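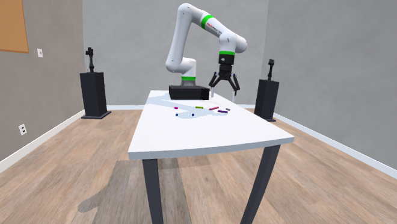
Getting Wax, Gum and Other Regrets off a Table

Every table in this house has met a candle it couldn't handle. My method is slow and dull, and I got it from Marjorie Lightfoot, who ran the church suppers in Starnby for 30 years and has seen things done to tabletops that I won't repeat.

Candle wax
Put a few ice cubes in a plastic bag and set it on the wax for 5 minutes. Then slide an old library card under the edge, nearly flat, and push. Most of it pops off in one piece, which is more satisfying than it should be. Whatever haze is left comes up with a drop of dish soap on a warm cloth.

Leave the butter knife in the drawer. I have a scratch shaped like Florida that says so.

Chewing gum
Same ice, same card. If it's under the table, you have children or you once were one. Hold the bag up there with one hand and think about your choices.

Sticker glue
Rub in a little cooking oil with your finger and go have coffee. Wipe, then wash with soap, or you'll have traded a sticky spot for a greasy one. Price tags from the 100-piece plate sale at Emeck take two rounds and some language.

White rings on varnished wood
Try a hair dryer on low, kept moving. If the ring is still sitting there after a few passes, rub on plain mayonnaise, leave it overnight and buff it off in the morning. Yes, the house will smell like a sandwich. Test it underneath first if the table is worth more than your car.

Ink
Rubbing alcohol on a cotton swab works on hard plastic and glass. It also works on varnish, in the sense that it takes the varnish with it. Dab, don't scrub, and change swabs often - a dirty one just moves the ink to a new neighborhood.

Crumbs in the crack of an extension table
Pull the leaves apart and use a dry paintbrush. I did ours in August and found two peas and an earring. The earring has been claimed.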